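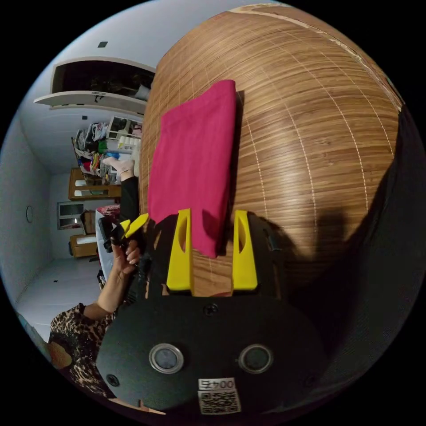
The student project round of the Hornach closes on Wednesday, September 5, 2018, and our team has entered the cloth task. I said in July that I would write up how we were getting on, and then didn't, so this post covers most of the summer.

The team is Shahnaz Paul, Sumathi Suvarna and me. We are all on the part-time robotics course at Gilholm and the project counts for our second module as well as the competition. You can enter the same work for both as long as you say so on the form.

The cloth task goes like this. The robot gets a single piece of fabric on a flat surface, spread out but not neatly, and has to fold it into a rectangle. There are 30 minutes of bench time per team, which includes setting up. Judges score the outline of the finished fold, how far the edges are out, and whether the arm had to be stopped. You can train on whatever you like beforehand. You don't get to see the judges' cloth until the day.

We don't own an arm. The course has two and they are booked solid by the full-time students until the end of August. So we decided early on to do as much as we could with hand grippers: you hold one in each hand, do the job yourself, and the recording gets turned into something the arm can copy later. The pair we have out most of the time has bright yellow fingers and black bodies, and we know the units by their label numbers. If I write "42" or "45" in the notes, that's what I mean.

The fingers took some getting used to. They are flat plates with an oval slot in them and they will not pick up a cloth lying dead flat unless you come in at a low angle and push a little first, so that the fabric rucks up between them. With your own fingers you pinch without thinking. With these you have to make the ruck, then close, then lift, and if you lift too soon the corner drops out. My first evening I managed it so rarely that Shahnaz suggested I go and make the tea.

What worked in the end was slowing down and always starting from the same side. I do the left corner, wait, then the right, then bring both across together. Sumathi does both corners at once and she's quicker than me, but more of hers get thrown out at the checking stage. We've kept both ways in the set for now. There's an argument for having only one style and I may come round to it.

Choice of cloth turned out to matter more than I'd have guessed. We started with tea towels because everyone has tea towels. They're stiff, they hold a crease, and the first version of our policy learned to rely on the crease. Give it anything softer and it would fold a third of the thing and stop. So we changed to plain soft pieces with no pattern, and the bright pink one became the standard. It stands out well against brown, which makes the outline much easier to find in software.

We also stopped working only at the bench. At Gilholm the bench is white, evenly lit and exactly the same every time, and our early recordings were all made there. When we tried the policy on a different table it couldn't find the far edge. Since then we've been recording in ordinary rooms, on wooden surfaces with lines running through them, with clothes on the shelves behind and people's legs in the way. The results at the bench got slightly worse and the results everywhere else got a lot better. I'd take that trade again.

The total so far is 3178 recordings, going by the Hostus log, which is where all of ours are kept. That sounds like plenty until you take out the ones that fail checking. The usual reasons are a hand crossing the cloth at the wrong moment, a corner dropped and picked up again, or the start of the fold missing. More than 300 went in a single afternoon when I found the two grippers' clocks had drifted apart and none of the left and right tracks lined up. Those were all mine, and I'd been quite pleased with them. We now clap the two sets of fingers together at the start of each session so there's something to line up against.

The other thing we got wrong was the starting position. For weeks we smoothed the cloth out properly each time before folding it. It's a habit, you want to do it tidily. The rules say spread out but not neatly, and we had hardly anything in the set that wasn't neat. So now whoever is not recording puts the cloth down, and they're told to be a bit careless: an uneven edge, a crease down the middle, one side further from you than the other. 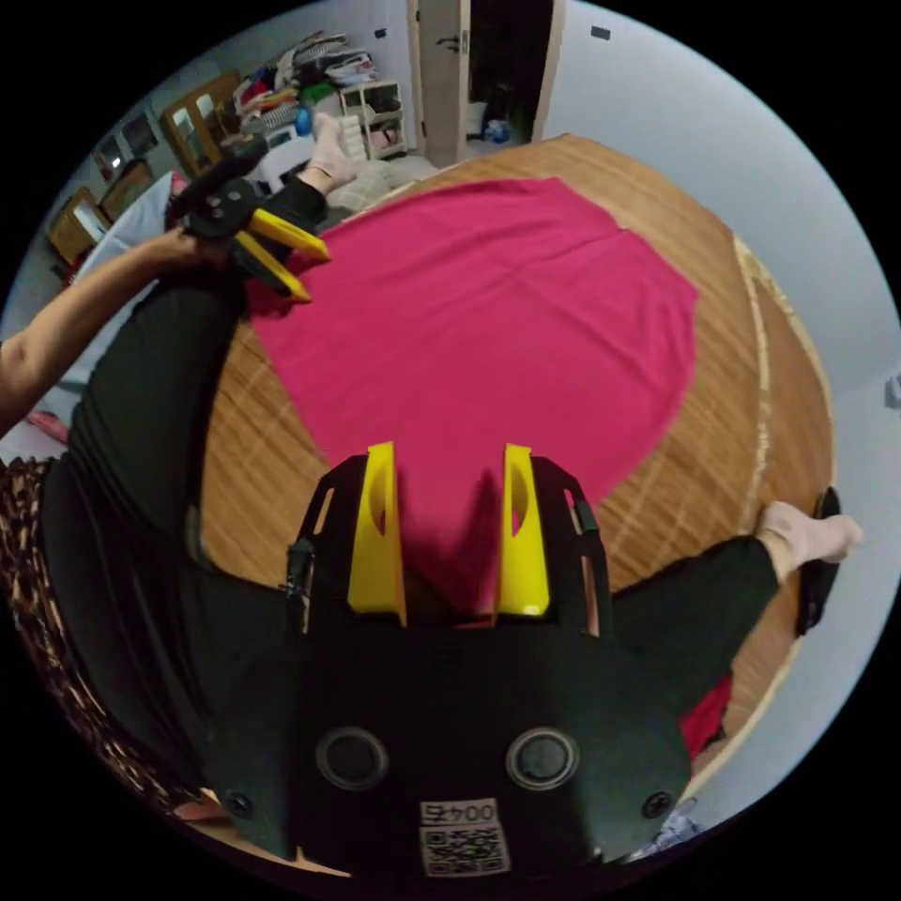
Sumathi reckons we should go further and start some of them from a proper heap. Her point is that the judges will be in a hurry by the afternoon, they'll be throwing the cloth down between teams, and "not neatly" could mean almost anything by then. She'd give up a week of the folding recordings for it. Shahnaz is against. I was against too, but I've been reading last year's notes from the judges and there is a line about one cloth landing half over itself, so I've moved to undecided.

If we do it, it'll be a separate step. Flatten first, then fold, each trained on its own, with a check in between to decide whether the flattening is good enough to carry on. Trying to do it all in one go would mean starting the set again and there isn't the time.

A few practical notes, mainly for the people on the course who asked:

Work in short runs. I do six folds and then put the grippers down. Any more and my wrists go, and you can see it in the tracks, the fingers start to point downwards.

Sit however you're going to sit before you start. Shifting your knees halfway through moves the surface if it's at all soft.

Take your slippers off. Sumathi will know why I've written that.

Write down the cloth, the surface and who was holding which gripper, every session. I've had to guess at some of the early ones and I don't trust my guesses.

Back up the same night.

We get our first proper slot on the arm next week. The Woo, which is the smaller of the two, has a shorter reach than I'd like, so the far edge of the cloth may be a stretch, and we might need to turn the whole task a quarter round to fit it in. Shahnaz has been measuring up. I've still got to write the safety sheet, and the entry form wants a one-page summary with a diagram, which I have drawn twice and don't like either version of.

If anyone from the other Gilholm team is reading, we have a spare charger of yours. It's in the second drawer by the sink.

This site uses cookies to remember your settings and count visits. By continuing to read you agree to their use. Accept | Manage cookies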